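Measuring small amounts of food coloring for kids' color mixing: spoons or syringe?

Posted by Godelieve Boersma, 02/03/2024

Hi all! I run a little color mixing table for my daughter's class and I'm losing my mind over drips. We make one strong red cup and then the kids take a bit out and thin it down to see how pale they can get it. I've been using teaspoons and there's red on everything (my good tablecloth included). Would one of those plastic syringes be easier for 7-year-olds, and how much red should I start with? I don't want to buy 33 of the wrong thing.

Pieter Cuypers
Syringe, every time! We switched last August and I'd never go back to spoons. Get the oral kind, no needle obviously, and look for one with a ring at the top so small fingers have something to hang on to. Push the plunger all the way in first, then put the tip well down into the liquid and pull up slowly. If the tip is only just touching you suck up air and get a big bubble, and then your amounts are off and somebody cries. Hold it straight up and down over the cup when you empty it, too.

For the red I do four drops in a small clear measuring cup of water, and that's plenty strong. Keep a second clear cup right next to it for the pale one, so you're only carrying the stuff a couple of inches.

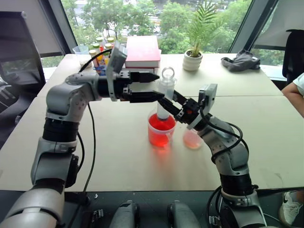
Oh, and do it on a bare wipeable table and skip the tablecloth completely. I keep an old cloth toward the back for spills and push books well away from the cups, because I've ruined a library book this way and had to pay for it. Rinse the syringe in plain water between colors or your yellow goes orange by the second round.

Kermani
spoons are fine if you put a tray under them. beet juice instead of food coloring if you're worried about the tablecloth, although come to think of it that stains too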